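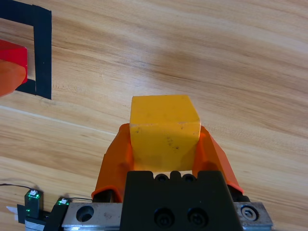
About Rendthorpe

We refurbish and resell building blocks. Plain ones, mostly cubes, in a small number of colors, for preschools, home daycares and parents who would like their kids to have a decent set without paying new-set prices.

If that sounds like a thin idea for a company, we thought so too. The two of us who started Rendthorpe spent years buying classroom supplies and we had heard every pitch there is. Blocks that teach physics. Blocks that teach sharing. Blocks with an app. We bought plenty of it, and most of it ended up in a closet while the kids went on stacking the old cubes with the dull corners. So we have trouble with big claims about toys, and you won't find many on this page.

What we think about worn blocks

A yellow block with a scuffed top, a chipped corner and a few dark specks on the front still stacks. We sell blocks like that. They go in the Played With grade, which costs less, and we don't touch up photos to make them look better than they are.

We don't believe "like new" means anything. We have ordered too many "like new" items ourselves. Our grades are these:

Clean: no chips, color even on all faces, light scuffs allowed.
Played With: scuffs, specks or smudges that stayed after washing, small wear at a corner.
Workshop: uneven wear, faded faces, odd sizes. Sold by the bag for craft projects and not meant for young kids.

Anything with a sharp edge or a split gets pulled and is not sold under any grade. A worn corner you can run a thumb over is fine. A corner that catches your thumb is not. That is the test, and it is done by hand on every block, which is slow. We have looked at ways to make it faster and haven't liked any of them.

How a set gets put together

Blocks come to us in mixed bins from schools that are closing a room or clearing out storage. First they are washed and left to dry overnight. Then they are sorted by color, then by size, then by grade. Sorting by size is where most secondhand sets go wrong. Two cubes can look identical on a shelf and be different enough that a tower leans by the fifth or sixth block. Kids notice that long before adults do, and they usually blame themselves for it.

We sell two boxes:

The Nandora box has 20 cubes in matched sizes. Good for one or two kids at a table.
The Eltholm box has 60 cubes in matched sizes. Meant for a classroom rug or a big living room floor.

You can ask for more of one color and we'll do it if the bins allow. Yellow runs short. Every room we have ever bought from seems to have lost half its yellow – we have theories, none of them worth printing.

What we don't claim

We don't say our blocks make children smarter. Maybe stacking helps with hand control and planning, and there are people who study that for a living. We are not those people. We can tell you that a bin of cubes on the floor keeps a group of four-year-olds busier than most of what we used to order from catalogs, and that's an opinion from two former supply buyers, so weigh it accordingly.

We don't call ourselves green, either. Reusing a block is better than throwing it out, we're fairly sure of that much. But we also ship heavy boxes by truck and heat a lot of wash water. If you live near a school that is giving blocks away, go get those. You'll save money and we'll survive.

And we don't do subscriptions. We were asked about a "block of the month" plan at a trade show and are still a little annoyed by it.

Where we work

The shop is in the old Nasr building, on the ground floor, with the wash room in back and the sorting tables up front by the windows. Daylight matters more than we expected. Smudges that disappear under a ceiling light show up clearly at a window, and more than one batch we had called Clean turned into Played With once we moved it six feet. In winter we stop grading at 4 p.m. and do packing and paperwork after that.

We have been at it for 13 years. The company is bigger than it was, though not by much, and we'd like to keep it at a size where the person who answers the phone has handled the blocks.

Buying from us

Schools can pay by invoice. Parents pay when they order. Orders placed before noon usually go out the next working day, except in September, when every classroom in the country wants its rug stocked at once and we fall behind. We fall behind every September. If you need blocks for the start of school, order in July.

If a set arrives and you think we graded it too kindly, send it back. We pay the return shipping on grading complaints and we don't ask for an essay. We'd rather hear about it, even if we grumble first – a couple of the rules above came from customers who were right.

Selling to us

We buy used cubes from schools, daycares and libraries. Please don't wash them first. Well-meant bleach has ruined more color than any child ever did. Don't sort them either, unless you enjoy it. Put them in a bin, tell us how many bins there are and whether they have been stored somewhere damp, and we'll make an offer. It won't be a large offer. We pay by weight after the sharp and split ones are out, and we send those back if you want them.

We don't buy magnetic blocks, foam blocks, or anything with a battery in it.

Questions go through the contact form. Phone is better in the mornings.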